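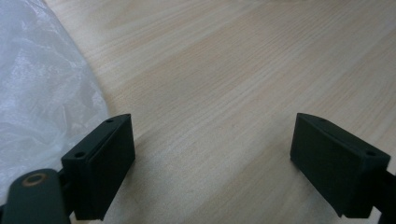
We got to Gristonthorpe just before ten, and the queue for the old listening station already ran past the guardhouse! It's the first time the border monitoring post has let the public in, and I'd been looking forward to it for weeks. Our group squeezed round a light wooden tabletop for the opening talk, on how ceasefire lines are watched and who reads the reports. I could have stayed there all morning.

The map room was the best bit. One wall covers the Zuvcombe buffer zone, with 1,481 logged incidents marked on it, and our guide (a retired observer, very funny) let us pull out the drawers and read the patrol notes. Some are two lines long. One is mostly a complaint about goats.

After lunch there was a session on the Amadi talks, where both sides argued for days over how far back the heavy guns had to go. They settled on 3,000 metres, and we had a go at drawing the line ourselves – ours went straight through a village.

The next open day is in May. Bring a jumper, the bunker is freezing.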